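Two arms at home, shelf stocking: worth it?

tulon_shed
Frame is up and both arms are on the rail. The plan is to have them put tissue packs away on a little two-tier shelf. I ran it most of Monday and I'm not convinced two arms beat one.
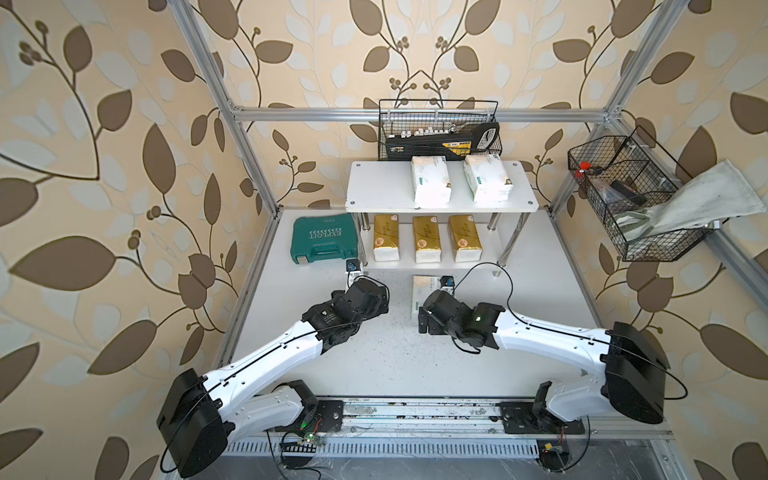
The left one drifts after 3 hours or so and I have to home it again. Software is Rovis, stock settings.

holley456
Drift is your mount flexing. Bolt the rail down harder.

tulon_shed
Did that — same drift.

yang_b
I'd blame the cable pulling on the wrist. But 6 weeks of work to shelve tissues? My hands are free.

holley456
Disagree, soft packs are a fair test. Try one arm first though.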